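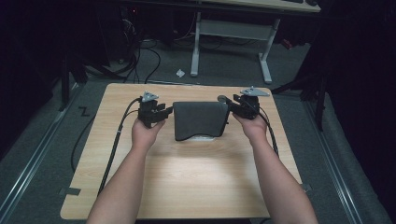 Filed under: Home & Garden > Furniture > Tables and desks

wedgeheel
Need a table top for the spare room, want light wood grain, rounded corners, pale beige sort of thing. Seen one by Caputo at the Clultport shop, 600 deep. Carpet in there is grey. Will it look washed out? Also does tape wreck the surface, I mark mine up for sewing and cutting.

mossop_t
Pale on grey is fine. Mine's in a north facing room and it still looks ok. Rounded corners, yes, get them. Hip height bruises otherwise.

pintglass
Disagree, sorry. Pale tops show every pen mark. Had one for 3 years, looked tatty after one. Go darker.

wedgeheel
Darker shows dust though?? had a black desk before, never again

mossop_t
^ this. Dust on black is a nightmare. Pen comes off with a damp cloth if you're quick.

pintglass
"if you're quick" doing a lot of work there. Mine didnt.

harrowgate_lil
Tape: depends which. Small bits of dark cloth tape near the edges been on mine since October, no bother. Parcel tape took the finish off my sister's. Test a bit underneath first. And warm it with a hairdryer before you peel, dont just rip

wedgeheel
ok cloth tape then. What about on carpet? Want to mark where the legs go so it goes back in the same spot after hoovering

harrowgate_lil
Sticks for a while then goes fluffy at the ends. I redo mine every so often. Cheap enough.

pintglass
Just use the dents from the legs. Free.

mossop_t
lol fair

kettleside
Watch the glare. I've got a pale top and when the sun's in you get a bright patch bang in the middle, right where you want to work. Ended up turning the table round. Blind would of done it too.

wedgeheel
hadn't thought of that. Window's on the long side so probably yes. How much was yours?

kettleside
212 with legs, from Plitdale. The Wederano one was 227 and I couldn't see any difference apart from the legs being a bit chunkier.

pintglass
Chunkier legs = less wobble on carpet. Worth the extra imo.

kettleside
Mine doesnt wobble

pintglass
Lean on it with an iron and tell me that

harrowgate_lil
Sort your cables as well before you put anything on it. Mine used to hang off the side onto the floor and I caught my foot in them twice. Clips underneath, done.

wedgeheel
Right. Pale one, cloth tape, clips. Going to measure the window wall again tonight as I think 600 might block the drawer

mossop_t
measure with the drawer OPEN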